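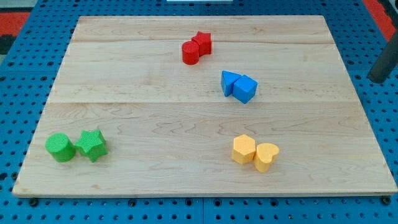 拼板的枫木多久上一次油?
看它喝不喝水。滴一滴水上去,水珠站得住就先不用管,水一下子摊开、木头颜色变深,就该上油了。

我以前也查过各种说法,有讲每月一次的,有讲每季度一次的,照着日历抹了一年,结果厨房那块案板油得发黏,书桌那块反而干得起毛。后来就只认水滴这个办法了,省心。

先说用什么油。跟食物打交道的板子,我用食品级矿物油,药店或者厨具店都能买到,便宜,没味道,也不会哈喇。家里的橄榄油、花生油千万别拿来凑合!我拿花生油试过,夏天过完整块板一股旧油瓶子的味道,最后只好重新磨。桌面、架子这种不碰食物的,我喜欢用硬一点的木蜡油,现在手上这罐是Brornia的,淡黄色,抹开很薄。同一个牌子的深色款我也买过,枫木上了会发花,浅色木头还是老老实实用透明的吧。

要准备的东西不多:
油或者木蜡油
旧棉T恤,剪成巴掌大的几块
砂纸(粗的细的各备几张)
一个小刷子,扫粉用
一块没用过的百洁布

第一步是清洗。温水加一点点洗洁精,顺着木纹擦,两面都要擦。两面!我强调这个是吃过亏的,只弄湿一面,板子第二天早上就翘起来了,放在台面上一按咯噔咯噔响。洗完马上用干布抹一遍,然后立起来晾,别平放,也别贴着暖气片。我一般晚上洗,第二天晚上才动它。梅雨天就再多等一天,急不来。

有污渍怎么办?咖啡印、果汁印,我先撒一层粗盐,拿半个柠檬来回搓,放一会儿再冲掉。铁锈那种发黑的印子柠檬不一定管用,我弄了两回都还留着淡淡一圈,最后是磨掉的。

第二步打磨。板子还光滑的话这步可以跳过去。要是摸着毛糙,或者刀痕很深,先用100目把面找平,再换细砂纸收一收。永远顺着纹路走,横着磨出来的道子当时看不见,油一上去全冒出来,气死人。拼板还有个小麻烦,相邻两条木头的纹路方向有时候不一样,一条顺一条逆,磨到接缝附近手轻一点,用软木块垫着砂纸,别直接拿手指按,手指会在软的地方按出浅坑来。

接缝顺便检查一下。指甲从缝上横着划过去,感觉不到台阶就是好的。如果某一条高出来一点,磨平就行;如果缝已经张开了,能塞进一张纸,那先别上油,油进了缝胶就粘不住了。把缝里的灰吹干净,挤一点防水木工胶进去,夹子夹住过夜。夹子别拧太狠,胶从缝里冒出一串小珠子就够了,拧到头会把胶全挤跑,反而不牢。冒出来的胶等它半干的时候用刮刀铲,比湿着擦干净得多(湿着擦会抹进木纹,以后那一块死活不吃油)。

磨完扫粉,再用微潮的布抹一遍。这时候木毛会立起来,摸着又有点扎,等干了拿最细的砂纸轻轻带两下就好。我头几年嫌麻烦不做这步,成品总觉得差口气,补上以后手感完全两样,滑溜溜的,忍不住老去摸它!

第三步上油。矿物油倒一小摊在板子中间,用布往四周推,不用省,干木头很能喝。端面(就是看得见年轮的那两头)比板面更馋,多给几遍。然后放着,我的习惯是等40分钟,回来看看,哪里发干就再补一点,最后把浮在表面的油全部擦掉。木蜡油正好反过来,要少!用百洁布蘸一点点,尽量推薄,等10分钟就用干净棉布擦到不粘手。抹厚了不会更耐用,只会好几天不干,还粘灰。

我给Viktória Halász家的餐桌弄过一次,贪快,第一遍木蜡油抹得像抹果酱,她家的报纸在桌上粘了整整一个版面,到现在侧着光还能看出几个反着的字。后来是用同样的油再抹一遍,把旧的那层化开擦掉,才算救回来大半。

木蜡油一共上2遍,中间隔一夜。第二遍之前用手摸一圈,有小颗粒就拿细砂纸扫掉。上完以后先别往上放热锅和湿杯子,给它一个星期慢慢硬。矿物油不会硬,所以擦干净隔一晚就能切菜了。

还有一件事得单独拎出来讲:擦过木蜡油的布不能团成一团扔垃圾桶,会自己发热,真的能烧起来。我都是摊开晾在阳台水泥地上,干透发硬了再丢;没地方晾就泡在水里。矿物油的布没这个问题,不过我懒得分,一律摊开。

平时怎么用也顺便说两句。案板别泡水,别进洗碗机,用完冲一下擦干立着放。桌面和工作板别长期晒单边太阳,枫木晒久了会变黄,压着东西的地方不变,挪开就是一个浅色的印子。隔些日子转个方向,把上面的东西换换位置,颜色会匀很多。已经有印子的也别急着磨,拿走东西继续晒,慢慢会追上来。

去年三月我把一块闲置的旧板翻出来,干得发白,一条缝也开了,照上面的顺序从胶缝开始弄,前后花了三个晚上,现在在窗边搁花盆,底下垫了托盘。它的背面我只上了一遍油,有一点点弯,打算天气干了再给补一遍。

留言和勘误请发站内信 | © Juhász木工笔记 保留所有权利 | 返回顶部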